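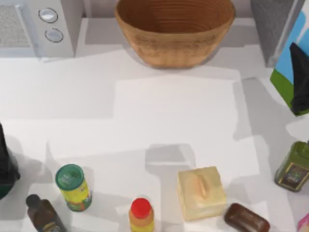 Jultley Countertop Sorting Station

Order code 2897
Sold and installed by Pandetti

Jultley is a single-arm sorting station for stockrooms, staff kitchens, returns desks and packing rooms where mixed household goods have to be picked up one at a time and put in the right place. It works on an ordinary counter. Cans, bottles, cartons, wrapped blocks and bars of soap can be in the same batch, standing up or lying down, and they do not need to be lined up first.

The station is meant to work beside people during a normal shift. It takes over the repeated picking and placing. Staff keep the jobs that need a decision: damaged goods, open packages, short-dated stock, and anything the station has set aside.

What it does

The operator or a colleague puts a batch on the counter within reach of the arm and presses Start. Jultley looks over the counter, matches what it finds against the item list for that site, and moves each item to the place given in the layout. A place can be a basket, a tote, a shelf position or a marked area of the counter.

Items that do not match the list are left until last and then moved to the Ask area. The light on the base turns amber. A person picks the item up, decides what it is, and either puts it away by hand or adds it to the list on the screen.

Each item list and layout is tested in simulation before it is loaded on the station. Customers send us their goods and counter measurements, and we set up a matching counter on screen and run the sort there, including awkward arrangements such as bottles on their sides and small items close to the near edge. You get the results before the installation visit, along with any items we recommend keeping as hand work.

What changes for the people on shift

Most sites start with one station on one counter. The person who used to sort there becomes the station operator for that shift. In practice the operator loads batches, clears the Ask area, swaps full totes and does other work nearby. It is less reaching and less bending over a counter, and more walking. Some people like that and some do not, and we suggest rotating the job.

Gautier, a household goods returns business, put its first Jultley on the evening shift. Lucienne Besson runs that shift and sent us notes after the first season. We have her permission to print part of them.

"The first two weeks were slower than sorting by hand. We had put the Ask area behind the totes, so every amber light meant walking around the end of the bench. Capucine moved it to the front corner on a Sunday when we were closed and that fixed most of it. I had four people sorting before. I still have four people. Two of them are now on inspection, which was always behind, and they had to be trained for it. Plan for that training. We didn't, and for a while I had people standing next to a machine waiting for someone to show them the new job."

Capucine Maillard is the lead operator on the same shift. Her advice to new sites is to let the operators write the item names themselves. The names on the Gautier list came from the purchasing system at first and nobody on the floor used them. "Short brown bottle" is now on the list under that name.

Halina Wasilewska represents the floor staff there and asked for three things before the station went in: that the station's counts would not be used to rate individual workers, that the stop button would be within reach from both sides of the bench, and that anyone could stop it without having to explain why. The first is a matter for each employer, though the station does not record who is signed in unless that option is turned on at setup. The second and third are now part of our standard installation sheet.

Handling

The gripper has two padded fingers. Grip force is set per item in the list. Soft or wrapped goods such as butter should be given the Low setting, and glass bottles the Medium setting with slow travel turned on. Smooth, rounded bars of soap can turn in the fingers, so use the wide pads supplied in the kit.

A bottle lying on its side is picked up by the body. The station will stand it upright only if the item is marked Stand in the list and the base is flat. Otherwise it is laid down again in the same direction it was found.

Tall cartons can hide smaller items behind them. The station looks again after every move, so a hidden item is normally found once the carton is gone. Where a carton is part of the fixed layout and does not get moved, leave clear space behind it.

Open containers, knives, wet goods, hot goods and raw food without packaging are outside the intended use.

Counter and room

Any level, fixed counter will do if it can carry the weight of the base plate. Plain, matte surfaces are best. A white counter is fine. Highly polished steel can give false readings and should be covered with the mat in the kit.

Shadows on the counter do not need to be removed. Changing light is harder for the station than dim light, so avoid a position where direct sun crosses the work area during the shift. If that can't be avoided, run the light check again after lunch.

Appliances can stay where they are. Microwaves, kettles and storage baskets along the back of the counter are entered as fixed objects during setup, and the arm keeps clear of them. If one is moved, run Check Layout from the main menu before starting the next batch. This takes 12 seconds. If something has shifted and the check has not been run, the station will stop at the first mismatch and wait.

Daily routine

Start of shift: wipe the finger pads with a dry cloth, look at the cable where it enters the base, press the stop button once to see that it holds, then release it and run Check Layout.

During the shift: clear the Ask area when the light turns amber. The station keeps working with items in the Ask area until the area is full, then pauses.

End of shift: press Park and wait for the arm to fold. Do not push the arm into the parked position by hand. Power can be left on overnight.

Pads should be replaced when the surface is shiny or split. They pull off and press on, with no tools.

Training

Two kinds of training are included in the price. Operator training takes half a shift and is done on your own counter with your own goods. Layout training is a full day for the people who will change the item list and the layout, and we ask for at least two people so that one absence does not hold up the site.

Josiane Guillot leads the training group at Pandetti. She prefers to have the whole shift present for the first half hour, including people who will not use the station, so that everyone who walks past it knows where the stop button is and what the amber light means.

A printed operator card comes with each station. Extra cards can be ordered at no charge.

What is in the kit

Arm and base plate
Two-finger gripper with standard pads
Wide pads
Overhead camera and bracket
Touch screen with stand
Stop buttons (2)
Light mat
Power cable
Operator cards

Totes, baskets and shelving are not included. Most sites use what they have.

Options

Ustidgate stock link. Sends the station's counts to your stock system at the end of each batch. Needs a network connection. Without it, counts stay on the station and can be copied off at the screen.

Second layout. Lets one station switch between two sorts, for example returns in the morning and restocking in the afternoon.

Rolling base. For sites that want to move the station between counters. Check Layout must be run after each move, and the wheels must be locked before the arm will start.

Item list size

The standard list holds 218 items. Different sizes of the same product count as separate items. Different labels on the same container can share an entry if they go to the same place. Sites that need more should ask about the extended list before ordering – it uses a different controller and cannot be added later without a service visit.

Ordering and site visits

Site visits and installation are arranged by Gus Abernathy. Before the visit, please have ready the length and depth of the counter, a list of what stands on it permanently, and a box of the goods you sort most often. Include the ones your staff find annoying. Tell the people who work at that counter about the visit and have at least one of them there for it.

The simulation results are sent after the visit and before any payment is due. New installations are booked from September. Replacement pads and cables ship separately and do not need a visit.

Related items: wide pads (pair), light mat, rolling base, Ustidgate stock link, operator card pack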